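Handheld unit 2, jaw slip and stuck-width fault. Continued from the last page.

Summary of where things stood at the start of the session. The unit reports jaw width from the encoder on the drive side. On the Dullus runs the reported width stopped changing partway through a take while the jaws themselves kept moving. No error was raised. The logger accepted the frozen value as valid and wrote it to the end of the file. We only found it because the replay arm at Hatum closed on nothing, then drove its wrist into the bench and tripped on overcurrent. No one was inside the guard at the time. The arm lost one fingertip pad and the bench has a dent.

Two separate problems, and I want them kept separate in the tracker:

1. The encoder value can freeze and the logger doesn't care.
2. The replay arm will execute a width trace that is flat for thousands of samples without complaint.

Number 2 is the safety matter. Number 1 is the fault. Fixing number 1 does not close number 2.

**Log review**

Pulled every take from the Dullus set and ran a flat-line check: any stretch of 40 or more identical raw counts while the wrist IMU shows motion. The threshold is arbitrary. A person holding an object still in the jaws gives short flat stretches, but the raw count normally jitters by one or two even then, so a true flat line stands out.

Worst take: raw count sits at 1134 from sample 2465 to the end of the file. Full open is 3000 on this unit. So the trace says the jaws stayed a bit more than a third open while the operator picked up and put down fabric items. The video disagrees.

The count does not drift before it freezes. It steps normally, then stops. A slipping coupler would give wrong values that still change, so I had been expecting something else in the trace. Frozen and exact points to the sensor link or the board, or to a shaft that has stopped turning altogether.

**Possible causes, before opening anything**

- Set screw on the encoder shaft backed out far enough that the shaft does not turn at all. Fits the data if it lets go suddenly. Does not explain why some later takes are fine.
- Connector on the encoder cable lifting. The board holds the last good value when a read fails. I checked the firmware and it does exactly this, with no counter and no flag. Fits everything.
- Lint or thread in the drive. The Dullus work is nearly all soft goods. Would stop the jaws as well, and the jaws did not stop.

Going with the connector as first suspect. The hold-last-value behavior is bad regardless of the cause and should have been caught in review. I reviewed it.

**Reproducing with soft goods**

The freezes cluster in takes with heavy fabric. Small rigid objects gave none in the set we have. That could be load on the fingers flexing the housing, or it could just be that fabric takes are longer and the cable gets more wrist motion. Plan was to work the unit against thick ribbed material with the fingers pushed in from below, since that puts side load on both fingers, and watch raw counts live.
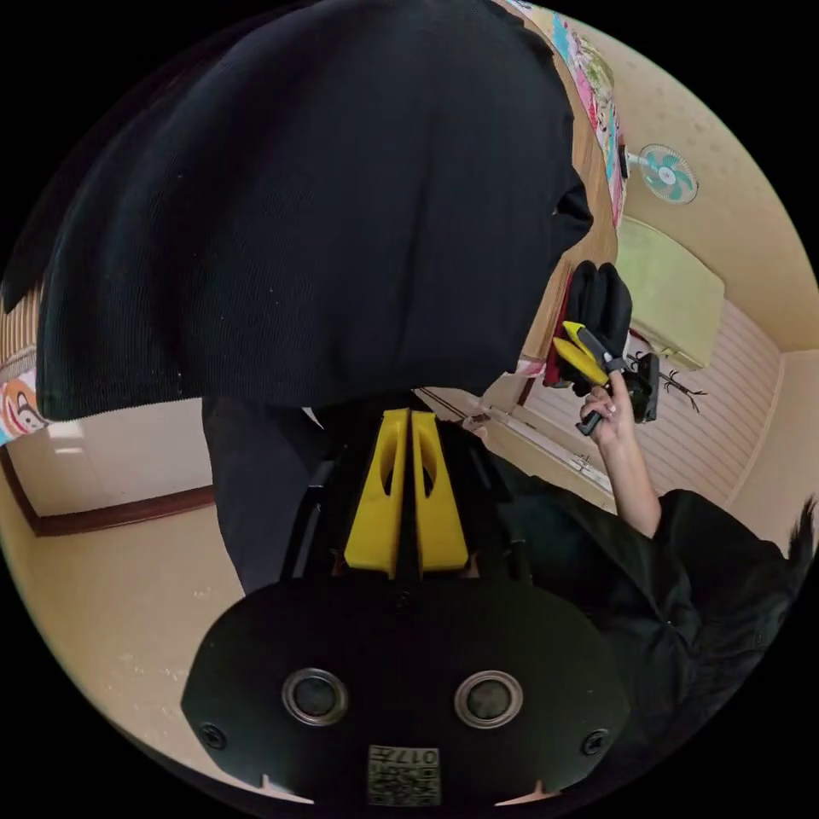

Ait Brahim, February

Site session. Same unit, same firmware, battery fresh. Logger set to print failed reads to a separate file, which needed a one-line patch. Patch is on the debug branch only.

Procedure as run:

1. Power up, open fully, confirm 3000.
2. Close on nothing, confirm zero, reopen. Repeat until the readings agree twice in a row.
3. Press the yellow fingers into the fabric with the jaws part open. Hold. Rotate the wrist slowly each way.
4. Close on a fold, lift, release.
5. Repeat step 4 with a deliberate sideways pull.

Steps 1 to 3 clean. Step 4 clean. Step 5 produced failed reads in short bursts, each recovering when the pull was let off. On a longer pull the reads failed and did not come back until the power was cycled. The raw count held its last value throughout, as the firmware says it will.

Then the same pull with no fabric in the jaws, pushing one finger sideways by hand. Failed reads again. So the material has nothing to do with it beyond supplying the load. Twisting the wrist hard with no load on the fingers gave no failures at all, which rules out my cable-motion idea.

Side load on a finger is flexing something the connector sits on. Power off before opening the housing.

**What was inside**

Encoder connector seated at an angle, latch side up. Latch not engaged. It could be pulled out with two fingers and no real force. The cable had been routed over the motor boss and not through the channel, which puts it under light tension at all times and under more tension when the housing bends. No damage to the pins that I can see with a loupe. Set screw tight. Some lint around the finger slides, not enough to matter. Removed it anyway.

I can't tell whether the cable was routed this way at first assembly or at the last finger swap. The swap sheet has no line for it. Unit 1 was opened for comparison and has the cable in the channel with the latch closed.

Rerouted, reseated, latch clicked. Closed up. Ran step 5 again, longer pulls, both directions. No failed reads. Ran it again after an hour switched on, late afternoon, in case heat plays a part. No failed reads.

That is a good result, but it is one unit and one session. A latch that clicks on the bench can still work loose.

**Firmware**

Changes made on the debug branch, not merged:

- A failed read now sets a status bit and writes an invalid marker in place of the count. No more holding the last value.
- Failed reads are counted per take and the count goes in the file footer.
- The unit buzzes if reads fail continuously for 40 samples. The operator should stop the take and note it. At present the operator has no way of knowing.

Open question on the buzzer: it is audible in the recorded audio and may annoy whoever uses that track. I would accept that. The alternative is an LED, and the operator's eyes are on the object during a take, so an LED will be missed.

**Replay side (the safety item)**

The arm at Hatum stays out of replay until the following are in. Teleop at reduced speed is still allowed with the guard closed.

- Reject any trace with invalid markers. No interpolation across gaps. Someone will ask for interpolation, and the answer is no until there is a reason to trust it.
- Reject any trace that fails the flat-line check. Old files have no status bit, so this is the only protection we have for them.
- Force limit on the wrist during approach. The overcurrent trip is a motor protection and was never meant to stop a collision. It acted late, after the bench had already taken the load.
- Stop if the commanded width and the measured width on the arm disagree beyond a set margin. This would not have caught the Dullus case, where the command itself was wrong and the arm followed it faithfully. Wanted anyway.

The force limit needs a number. I don't have one. The bench test with the foam block will give a starting point, and it should be run with the new fingertip pads since the old ones were softer.

**Data already collected**

Takes that fail the flat-line check are moved to quarantine, not deleted. The video and IMU streams in them are still good and may be usable for work that does not need width. The width channel is to be treated as lost. It might be possible to recover it from the video by tracking the fingers – they are bright enough against the housing – but that is a project of its own and I am not starting it here.

Plomen has a copy of the Dullus set from before any of this was known. They need the quarantine list and the script, and they need to be told not to replay anything from unit 2 in the meantime. Message drafted, goes out Friday morning with the list attached.

**Still to do**

- [ ] Add a connector and cable channel line to the finger swap sheet
- [ ] Open the remaining units and check the latch on each
- [ ] Dab of silicone on the latch? Check that it comes off cleanly first
- [ ] Merge firmware after someone other than me has read it
- [ ] Foam block test for the wrist force limit
- [ ] Replace fingertip pad, Hatum arm, and check wrist alignment after the hit
- [x] Power-cycle note added to the operator card
- [x] Script for the flat-line check pushed to the shared folder

Unit 2 is tagged "test only" until the merge. It can go out for practice takes. Nothing recorded on it goes into the main set.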